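## 4. ¿Y la ropa, qué?

Llevo un buen rato hablando de platos y de cajas, y me toca ya meterme en el terreno donde más veces me he equivocado — la tela. Cuando Rizwan Fakir y yo empezamos a planear las pruebas de Villier, yo estaba convencido de que colgar una prenda sería un paseo comparado con vaciar un lavavajillas. Un vaso se rompe, pensaba yo, y una camiseta no. Pues bien, el lavavajillas nos llevó 2 semanas y la ropa se comió el resto del proyecto.

El problema de fondo lo conoce cualquiera que haya intentado programar estas cosas: un plato tiene siempre la misma forma y una camiseta tiene una distinta cada vez que la sueltas. Nuestro detector de bordes, heredado de Odine, funcionaba de maravilla con cajas y se perdía en cuanto el cuello se doblaba sobre sí mismo. Habibur Howlader propuso entonces dejar de buscar la silueta completa y buscar solo los hombros, y fue la mejor idea que tuvimos en todo el mes de febrero (yo me opuse, que conste).

En total registramos 3527 intentos de agarre con 16 prendas. Los separamos en tres fases: coger la percha, meterla por el cuello y levantar el conjunto. La primera sale bien casi siempre. La segunda es un desastre con las camisas abotonadas y bastante decente con las prendas elásticas. La tercera depende muchísimo de cómo haya quedado la segunda, así que no tiene sentido evaluarla por separado, y por eso en la tabla aparecen juntas. Una persona tarda unos segundos en hacer todo esto mientras habla por teléfono; nuestro sistema necesitó casi 28 minutos para su peor camisa. ¡Veintitantos minutos! Lo cuento porque en los vídeos de demostración de este campo nunca se ve la peor camisa.
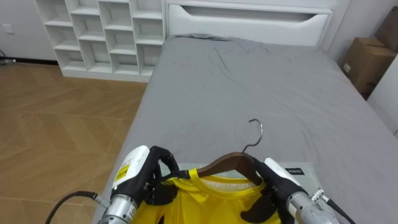
**Figura 3.** Camiseta en percha de madera, sujeta a dos manos sobre la cama.

Las camisetas deportivas fueron nuestras favoritas desde el principio, y se nota en los resultados. El cuello redondo cede, la manga corta estorba poco y el tejido perdona un agarre mediocre. En la Figura 3 la mano derecha pinza a la vez el extremo de la percha y el hombro de la camiseta amarilla, y ese doble agarre es el que usamos como criterio de «prenda controlada» en el resto del artículo. También conviene fijarse en la sábana gris, con sus arrugas y pliegues: para el detector, un pliegue ajeno y el borde de una manga se parecen demasiado, y ahí Mistum, el segundo método que probamos, se defendió mejor que el primero.

¿Puede entonces una máquina ordenar el armario? Yo diría que puede ayudar con una parte del montón, si alguien se la elige antes. Las camisas siguen siendo cosa nuestra, y en la sección siguiente cuento lo que pasó cuando probamos con pantalones.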